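Home Visits Shops and Makers Archive Contact

Bisgaard tableware open day, Droltadbridge

31 July 2020

Bisgaard opened its sample rooms to the public for one day, and I went over on the early bus. The building is behind the Plisard car park, up a ramp, and the sign is small enough that I walked past it once. Entry was free but you had to book a slot. They were letting people in a few at a time, with masks on, and there was hand gel at each door.

Rosalind Oyelaran met our group at the desk. She has run the sample rooms for four years and did most of the talking. The firm does not make anything on the site. It buys in tableware for cafés, canteens and noodle bars, checks it, packs it and sends it out. There are 1,498 lines in the current list, down from last year, and she said the list would be cut again when the next one comes out in March.

The first room was plates and bowls, stacked on open shelves by diameter. You could pick things up if you asked first. I spent a while with a plain oatmeal-coloured bowl called Hovar, which is heavier than it looks and has a foot ring that has been ground smooth so it doesn't scratch the table. It is sold in boxes of six. The matching plate was out of stock and there was only one on show, with a chip in it.

The second room was the one I had come for, as we are changing the spoons and chopsticks at the lunch club. It is a long room with white-topped tables and a window at one end. Things there are put out in trays and bins so you can see how they sit together and how they might be kept behind a counter. 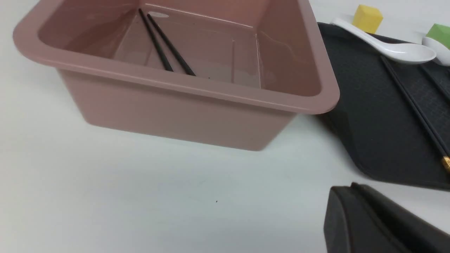 Katsuhiko Wada looks after this part of the range and answered questions for nearly half an hour. I asked him about chopsticks first. His advice was to stay away from anything with a high polish if the customers are not used to them, as noodles slide off. A matt finish is easier to hold. He also said to look at the tips and send back any pair where one is thicker than the other. For a place our size he thought 66 pairs would be enough to start with, which would let us run two sittings and still have a few spare.

On soup spoons he was more particular. The flat-bottomed white china sort can be set down between mouthfuls without tipping, and it does not get as hot to hold as metal. The weak point is where the handle meets the bowl. They break there if they are thrown into a deep bin with plates on top, so he keeps spoons on a tray and only lets chopsticks go in the bin. A tray with a bit of texture to it stops them sliding when it is carried. I wrote that down because we have been doing it the other way about.

Siham Rizk, who runs a café in town and was in the same group, asked about plastic bins and whether the coloured ones stain. Wada said that the pale ones will if you leave anything with turmeric or chilli oil in them overnight, and that the pinks and browns hide it better but are no cleaner. She bought two anyway from the seconds table.

The packing area was the last stop. There is one long bench, a tape machine and a wall of flat boxes. Ximena Lagos showed us how spoons are packed, nested in fives with paper between. On a busy day before the spring they were sending out about 3,000 pieces. It was quiet when we were there and two of the three benches at the back had covers on.

Tea was from a machine in the corridor. The seconds table was by the exit, cash or card, and most things on it had small glaze marks that would not bother anyone. I got a serving bowl and a jug.

The smallest trade order is 200 pieces, mixed as you like, which is more than we need unless another club goes in with us. Heiðrún Nørgaard at the community hall may take half. I will ask her next week and put a note up when I know.

Parking is easy but the ramp is steep, and there is no lift to the packing area. The bus back goes from the other side of the road.

Shares 14 Comments 3

Contact Copyright and reuse Back to top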